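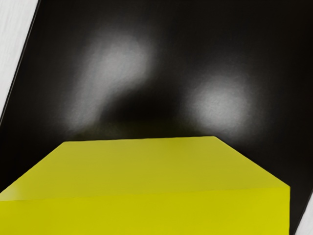 Cundeo Bench Scenes, Plornside edition

Simulated tabletop tasks for training and testing pick-and-place policies. Each task is delivered as a scene file with a task definition, a success check and rendered demonstrations.

Contents
Demonstrations: 3000
Object and layout variants: 1185
Camera views per episode: 2
Surface finishes: 5, matt to gloss

The block task uses a single yellow cube and a white arm with a two-fingered gripper. Other items may share the table – the plate, for one – and can be fixed in position or switched off in the scene file. Lighting and wall materials are set separately.

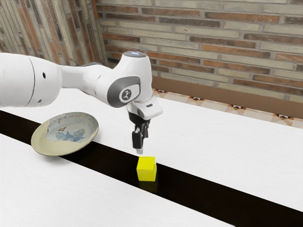 Aliki Dimitriou: We ran the block task against our own controller in March. Contact settings needed tightening before grasps held, and the manual puts them in an appendix. Reset between episodes is quick.

Contact settings move to the main configuration page in the next release. Existing scene files will load unchanged.

Licensing is per site. Support is handled by Haworth; orders and renewals go through Ultton.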